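The Woltville line has had two gripper stations since May. Before that, small parts were moved from shelf to tray by hand, up to 100 an hour. Arnulfo Muñoz did that for 13 years. He now does setup and pad changes, and his shift starts 40 minutes earlier.

The pads are the part that wears. A glazed pad drops parts, and the Trustis controller logs each drop as a sensor fault -- misleading until you have seen a few.
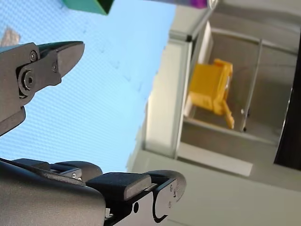 Gripper finger and black pad, shelf compartment behind.

Changing a pad takes five minutes. Finding the right driver takes longer. Hernán Arboleda wants pad changes written into the operator job grade, with the pay to match. Management calls it cleaning. The grade review is still open, and I have sent in my hours for both stations.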